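Lusus build and release meeting, minutes
January session, opened 10:00

Attendance: production, engine, art, QA and platform leads. Babić (porting contractor) joined by call for items 2 and 3. Minutes of the previous session accepted with one correction: the save-migration ticket belongs to platform, not QA.

1. Console build status

The current candidate passes smoke tests on all target platforms. Load times on the older consoles remain over budget in the Cudgate chapter. Engine attributes this to the order in which texture bundles are read and will reorder the manifest before the next candidate. No change to the bundles themselves is planned.

The 500 MB day-one patch ceiling stands. Platform reported that the current delta is under it, provided that the audio banks are not repacked again. Audio is asked to hold any repack until after submission.
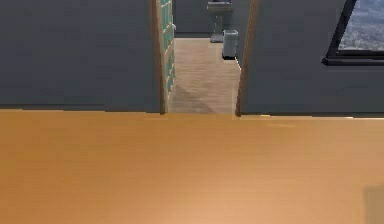

Production asked if the ceiling could be raised for PC only, where no certification limit applies. Platform replied that a split would mean maintaining two patch branches through launch and recommended against it. The single ceiling is kept.

2. Frame rate and lighting

Interior levels hold 60 on current hardware. Engine has moved static interiors to baked lighting with one dynamic source per room. Art noted banding on flat gray walls at low brightness and requested dithering in the final pass. Engine estimated the cost as small but has not profiled it on handheld.

The uncapped mode was discussed. With the cap removed, physics objects placed close to table edges can drift on level load. The fault reproduces in build 62 and not in the build before it. Suspected cause is the change to the sleep threshold. QA to bisect.

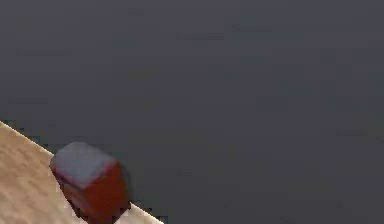
Babić said the same drift occurs on the handheld port with the cap in place, so the threshold alone may not explain it. A capture with solver logging turned on will be sent to engine. Item left open. The uncapped mode stays behind a launch option until it is closed.

3. Input and accessibility

Remapping is complete for keyboard and pad. Flokine, the middleware used for haptics, has a known fault in which rumble continues after the pause menu opens. The vendor fix is in their next point release. If it does not arrive before content lock, the workaround (force stop on menu event) ships as is.

Subtitle sizes: 3 presets confirmed. A free slider was proposed and declined for launch on account of untested wrapping in the longer languages. It may be taken up again after the first patch.

Babić left the call at the end of this item.

4. Actions

a. Engine: reorder texture manifest, Cudgate chapter. Report load times per platform.

b. Engine: profile dithering on handheld before it is merged.

c. QA: bisect physics drift, starting from the sleep threshold change. Attach a save file to the ticket.

d. Art: final pass on the bedroom level. Check pillow and sheet materials under the baked lighting, and confirm collision on the headboard.
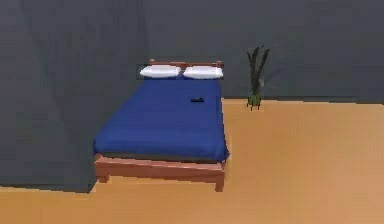
e. Platform: confirm patch delta after the manifest change. Notify production if it passes the ceiling.

f. Production: request a delivery date for the Flokine fix in writing.

5. Other business

The review build will be cut from the release branch, with debug menus stripped. Save files from the public demo will not carry over. Store text to be amended to say so.

Crash reporting is opt-in on all platforms. Legal has approved the wording.

Closed 11:40. Next session at the usual time, agenda items to production beforehand.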